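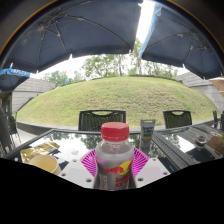

Review by Reece Dunmore | Outdoor & Garden Tools | April 2025

The Plaltia deck scrubber is a stand-up electric brush for patios, decks and paths. It costs $378, a sum I managed to say out loud to my wife only after it had been delivered. For that you get the machine, two brush rollers (one nylon, one wire), a splash guard and a manual that covers safety for eleven pages and operation for one and a half.

I bought it to deal with a paved patio and the path down to the garage, both of which had gone the green of an old aquarium. I own a pressure washer. I also own a wall with a stripe of missing mortar at ankle height, and the two facts are related. A brush seemed like the grown-up choice.

Assembly took me most of an evening. The handle comes in two sections that join with a locking collar, and the collar will go on backwards with no complaint whatsoever. It will then let go the first time you lean on it. Put the arrow toward the motor. The manual shows the arrow but doesn't mention it, possibly out of modesty.

On the pavers, with the nylon roller, it is very good. You wet the surface, walk forward at the speed of someone browsing in a museum, and the green comes off in a kind of soup. Two passes did the open areas. The edges along the flower bed needed a hand brush, as the housing sticks out 2 inches past the roller on the left side. On the right it runs nearly flush, so you soon learn to do your edges clockwise, like a very slow speed skater.

The wire roller is for joints and concrete only, and please believe the sticker. My neighbor Darren Mapplebeck borrowed mine for his sandstone steps and they now have the texture of corduroy. He says he likes it. He has said so several times.

Weight is the main complaint. At 18 pounds it rolls along happily enough on the flat, but getting it up three steps with a wet roller is a two-handed job, and the roller will clean your pants on the way. The cord is too short for any yard I've ever stood in. You'll want an outdoor-rated extension and an outlet with a GFCI, and you'll want to keep the cord over your shoulder, where it will annoy you less than it does underfoot.

Noise is fine. It hums at about the pitch of a refrigerator with a grudge. I could hear the radio over it, though I'd have preferred a different song.

I also tried it on my sister-in-law's cedar deck, last August, with the nylon roller and a lot of nerves. Go with the grain, keep it moving, and don't stop to answer questions. Where I stopped to answer a question there is now a pale rectangle – she has put a planter on it. The rest came up well and took its oil evenly a few days later.

Replacement rollers are sold in pairs only, so if you wear out the nylon one you'll get another wire one you didn't ask for. I have two now. Darren has offered to take one off my hands.

Would I buy it again? For stone and concrete, yes, grumbling at the price. If all you have is a small wood deck, get a stiff brush on a pole and spend the difference on decent oil. The pole brush is also much easier to hang in the garage, where the Plaltia currently occupies the spot that used to be my bike's.

Good: cleaning power on pavers, low noise, sturdy wheels
Bad: weight, short cord, that collar
Rating: 4 out of 5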